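# Chapter 7: When the Gripper Lets Go

Adom Asamoah was running a shelf-stocking trial at Pradembridge when the left arm stopped with a carton still between its fingers. The screen showed a force fault. He pressed reset, and the fingers opened. The carton fell, the arm went on to its next pick, and the log recorded the cycle as complete.

No one was hurt and the goods were cheap. The trial had been planned for 1000 cycles, and the fault came up 10 times before anyone read the log closely. By then the records could not be trusted. A cycle marked "complete" might mean a carton on the shelf or a carton on the counter.

Faults of this kind are called *dropped-load faults*. They are common in work with light packaging, where the force needed to hold a box is close to the force that crushes it. Toothpaste cartons are a good case to study – they are narrow and glossy, and a flap may come open.

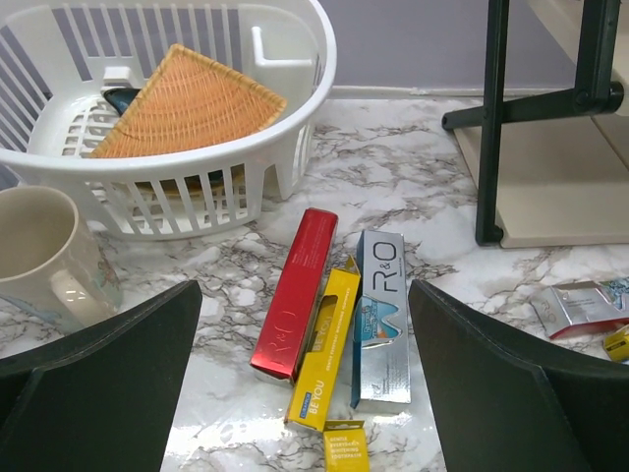 *Figure 7.1 Toothpaste cartons on the counter between the gripper fingers. The top flap of the yellow carton is open.*

An open flap changes the problem. The controller at Pradembridge had been set up with closed cartons, and it used one grip force for all of them. A closed end stiffens the box. With the end open, the side walls can bend inward under the same force, and the fingers travel farther than the program expects. The controller reads the extra travel as a fault.

Position matters as well. When one carton rests partly on another, a finger may touch the wrong box first.
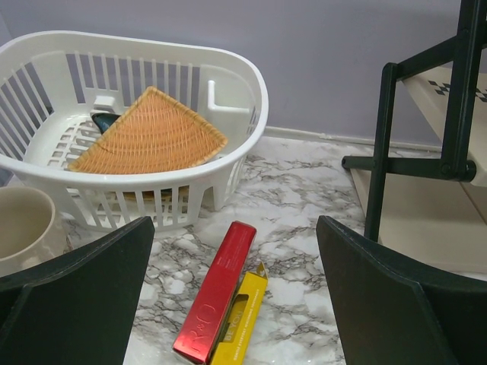

*Figure 7.2 Two cartons side by side, the red one partly over the left edge of the yellow one.*

The fault itself was handled correctly: the arm stopped. The failure came at reset. The Dindora controller used in the trial returned to its start state when reset, and in its start state the gripper was open. Asamoah's report, filed in March, asked for two changes. The gripper would hold its last position through a reset, and a person would confirm the carton's location before the cycle was counted.

With two arms at one table, there is a further question – should a fault on one arm stop the other? Section 7.3 takes this up. 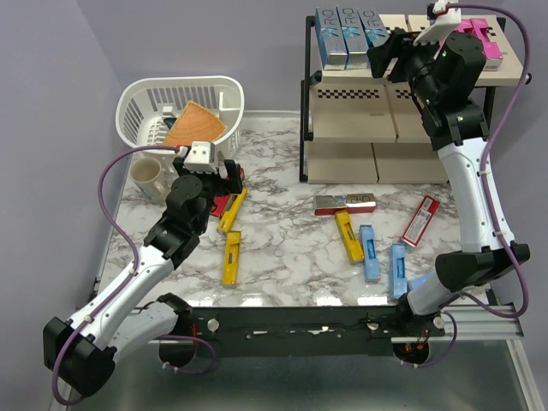 ## 7.1 Fault, Failure and Hazard

These three words are often mixed up. A *fault* is a condition in the machine that is not as it should be. A *failure* is the loss of a function the machine was meant to perform. A *hazard* is anything that could cause harm.

In the Pradembridge trial, the reset setting was a fault from the first day. It led to a failure only when a reset was made with a carton in the grip.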